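Teaching a Two-Armed Robot by Remote Control: Opening a Pouch with Scissors

Project report, Robotics Lab course, Brosundale
Submitted by Hanan Zoubi
October 12, 2020

1. Background

Our group was given a two-armed robot with five-fingered style hands and asked to pick one household task that needs both hands at once. We chose opening a sealed pouch with scissors. One hand has to keep the pouch still and in the air, and the other has to work a tool that was made for a human thumb and fingers.

The task was not programmed step by step. A person steered both arms remotely, the system saved the joint positions and the camera images, and a model was then trained on those recordings. We call one complete recording a demonstration.

2. Setup

The operator sits at a separate desk and wears a pair of tracking gloves. Arm motion follows the operator's wrists, and finger motion follows the gloves. The software that passes the commands along is called Lirnomum and was written by an earlier student group. We changed two things in it. The top speed of the arms was lowered, and a foot pedal was added so the operator could pause and rest without the arms drifting.

The work table and the wall behind it are covered in black fabric to cut down on reflections. The pouches are shiny and this still caused trouble, as described in section 4.

3. Recording the demonstrations

Three of us took turns as operator. Each session was limited to 80 minutes, with a break in the middle. Holding your arms up in the air is tiring, and recordings made late in a session were shakier than the early ones.

A demonstration was split into four parts: pick up the pouch, pick up the scissors, bring the two together above the table, cut. The third part took the longest to learn as an operator. The blades have to meet the side of the pouch while the other hand holds the opposite side, and there is no sense of touch through the gloves. You judge everything by eye from the head camera view. 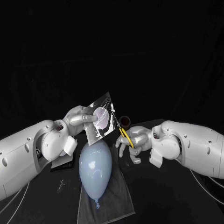 Boonyarit thought we were making it too hard for ourselves and said that we should clamp the pouch, teach the cutting hand alone, and add the second arm once the cutting worked. We tried his idea for one afternoon. The cutting was easier to show, but the recordings were of little use later. With a clamp the pouch does not move, and an operator holding it in a robot hand makes small corrections with both arms the whole time. Those corrections were what we wanted the model to pick up, so we went back to using both arms.

We kept 2187 demonstrations in the end. A recording was thrown out if the operator dropped something, if the pedal was pressed during the cut, or if the camera lost images. Our goal at the start had been 2000.

4. Problems

Grip on the scissors. The robot fingers are thicker than ours and do not sit well in the handle loops. We ended up using scissors with long loops, and every operator had to agree on the same grip. Early recordings with mixed grips confused the model and were removed.

Glare. Bright patches on a pouch change with every small tilt. The first model seemed to follow the glare and would chase it with the blades. Moving the lamps farther to the sides helped a little - recording under different lighting helped more.

Delay. There was a short lag between glove and hand. You get used to it, but new operators closed the scissors too early. We added a practice run of 5 cuts on scrap paper before each session.

5. Training

The model was trained on the lab computer, named Drerkel, which we shared with two other groups. We trained it on all four parts together, and then again with extra weight on the third part. The second version lined up the blades more steadily. It still has trouble when the pouch is held at a steep angle.

6. Next steps

Full testing is planned for November, with pouches the model has not been trained on. We also want to try a glove that vibrates when a finger meets resistance, and to record the same operator with and without it. The grip guide for new operators is in the appendix, together with the pedal wiring.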